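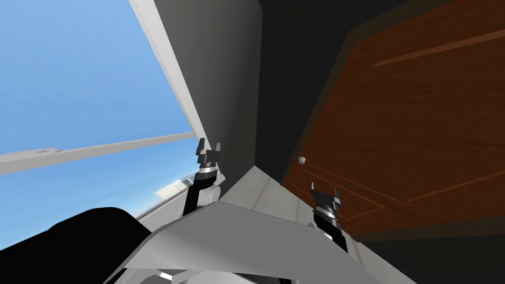
# Minutes of the September Meeting, Wendska Branch Library Board

The meeting was called to order by the Chair at 6:30 p.m. in the upstairs reading room. A quorum was present. The Secretary recorded the minutes. One member had given notice of absence, and the absence was excused.

## 1. Approval of Prior Minutes

The minutes of the previous meeting were approved with one correction. Under the item on parking, the word "north" was changed to "south" in the second sentence.

## 2. Public Comment

Two residents spoke. The first asked that large-print titles be moved back to the ground floor. The second asked whether the Skarnona bookmobile stop would continue through the winter. The Director replied that the stop is on the schedule until the end of March and that the large-print request would be taken up under item 5.

## 3. Director's Report

The Director reported 3273 items borrowed during the month, of which 798 were children's titles. Interlibrary loan requests continue to run slow because the regional courier has dropped one weekly pickup. Staff have posted a notice at the front desk so that patrons know to expect a longer wait.

The self-checkout station was out of service for four days. The replacement card reader has been installed and the vendor has credited the branch for the service call.

The Director asked members to note that the local history index is now complete through 2013. Work on later years is on hold until the scanner is returned from repair.

## 4. Meeting Room Policy

The Board resumed its discussion of the draft policy held over from the last session. Members agreed on the following points:

- Reservations may be made up to 18 weeks in advance.
- Groups that charge admission may not use the room during open hours.
- Food is allowed; open flames are not.
- A group that fails to appear twice without notice loses its standing reservation -- it may still book single dates.

One member objected to the last point as too strict for small clubs. Following discussion, the Board kept the wording but directed that staff send a written reminder after the first missed date.

**Motion** to adopt the policy as amended. Seconded. Carried, with one opposed.

## 5. Shelving and Collection Layout

The Director presented a floor plan showing large print moved to the bay nearest the elevator on the ground floor. Travel guides would go upstairs in exchange. The Board had no objection. The Director will carry out the move during the regular shelf-reading week so that the branch need not close.

A question was raised about the Rekau Collection of county maps. The deed of gift requires that the maps be kept together, and the proposed layout meets that condition. The flat files will stay where they are.

## 6. Purchase of Seating

Quotations for reading chairs were received from Brabec and from one other supplier. The Brabec quotation was lower but did not include delivery. Members asked whether the fabric could be cleaned on site. The Director did not have this information and will obtain it in writing.

**Motion** to table the purchase until the next meeting. Seconded. Carried unanimously.

## 7. Other Business

The Board was reminded that conflict-of-interest forms are due to the Secretary before the next meeting. Three forms are still outstanding.

The Chair noted that the winter reading program needs a title before the newsletter goes to print. Suggestions should be sent to the children's desk.

## 8. Adjournment

There being no further business, the meeting was adjourned at 7:55 p.m. The next meeting will be held in October at the usual hour.

Respectfully submitted,
Secretary to the Board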